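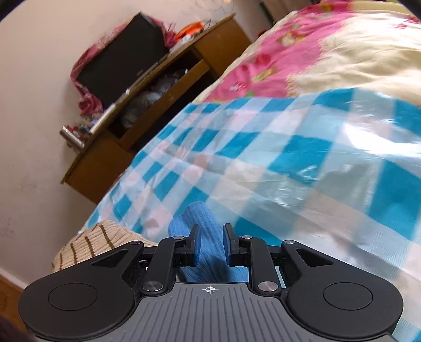
We use cookies to remember your course login. Accept | Manage

Housekeeping Skills, handout 7: protecting the bed while you sort

I always start on the bed, as it's the biggest flat surface in most rooms. Before any clothes go down I spread a plastic sheet - a checked one is my favourite, as the squares help me line up my folds (cheating, I know!).

Lay knits and ribbed things down first. They crease if you drag them, so lift with both hands and smooth along the ribs, never across. Keep each piece separate until you've decided where it's going, or you'll end up with one big heap and no bed to sleep in.

For practical two, bring one stripy item and one plain. We're in the Plemell room at 2 and I'll have spare sheets - the shiny sort slides a bit, so tuck the far side in.

Shares 93 | Comments 7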